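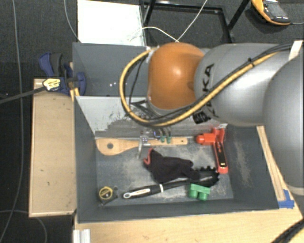

Following a Council Vote in Hirvonen: Part 2, Setting Up Your Watch List

Updated in March by Vendula Hrubý

Welcome back! If you worked through the first part, you have an account, you've confirmed your email address, and you've told Hirvonen that you live in Rusgate. Now comes the part I enjoy most, where you tell it which council members and which questions you care about, so that you hear about a vote before it happens and can still pick up the phone.

Put the kettle on first if you like. You'll want your ward name handy (it's on your voter card, usually near the top), and you'll want to be on a computer for this section, as the phone screens are laid out differently and get their own section later on.

Choosing your council members

1. Sign in and click Watch List on the left. The first time you open it, the page is blank apart from a green Add button.

2. Click Add, then People. Type the name of your ward and press Enter. Your council members come up with their party or "Independent" beside them.

3. Tick the ones you want to follow. Most people tick their own members and the mayor and leave it there, and that's a perfectly good place to start. You can always come back for the rest once you've got a feel for how much mail arrives.

4. Click Save at the bottom of the page. It's easy to miss on a small screen, so scroll all the way down.

Note: When a member resigns or loses a seat, Hirvonen keeps the old voting record and marks the person "Former." You won't be switched over to whoever takes the seat. Go back to step 2 after every election, and after any special election in your ward.

Choosing your topics

5. Click Add again, and this time pick Topics. The Rusgate archive holds 947 agenda items, so please don't try to read down the whole list the way I did on my first evening. Use the search box and plain words such as "parking," "library" or "rezoning."

6. Click the star next to each topic you want. A filled star means you're following it. You can follow up to 74 topics on one account, and if you ever get near that number I'd gently suggest having a tidy.

7. For each topic, open the small menu and choose when you want to hear: when an item is added to an agenda, when a vote is scheduled, or when the result is in. You may choose more than one. I leave the first two on for anything to do with the budget and only the last one for road names.

CAUTION: "Follow everything" at the top of the Topics page does just what it says, including procedural motions, approvals of minutes and every amendment to an amendment. There is no undo button for it. You would have to clear the stars one at a time.

Testing your alerts

8. Go to Settings, then Alerts, and click Send a Test. The message should reach you within 30 seconds. If it doesn't, look in your spam folder, mark the message as safe, and send another.

9. Check the time zone on the same page. Meetings in Rusgate start in the evening, and with the wrong zone set you can get a cheerful "Voting tonight" at four in the morning.

Note: Alerts are built from the published agenda. If an item is brought up from the floor, or pulled at the last minute, Hirvonen only learns of it when the clerk's office posts the change. For a vote that really matters to you, ring the clerk that afternoon as well.

CAUTION: An alert is not a registration to speak. To address the council during public comment you still need to sign up with the clerk, and the deadline is printed on the first page of each agenda.

Once your test message has arrived you're ready for Part 3, where we'll read a roll call together and sort out what "abstain," "absent" and "recused" each mean on the results page.

Filed under: Local Government > Guides for Residents > Getting Started

Comments (4)

Kamrul Sheikh
I did click Follow everything. I wish I'd read the caution first. Any chance of a clear all button?

Vendula Hrubý
Oh Kamrul, I'm sorry! I've passed the request along. For now, sorting the list by "Followed" at least puts all the stars together.

Hashini Hettiarachchi
Does this work for Skellbridge too? We're just over the line but the bus route vote affects us.

Thanasis Chatzigeorgiou
Hashini, yes, add it as a second town under Settings > Places. You have to pick your topics again for each one though.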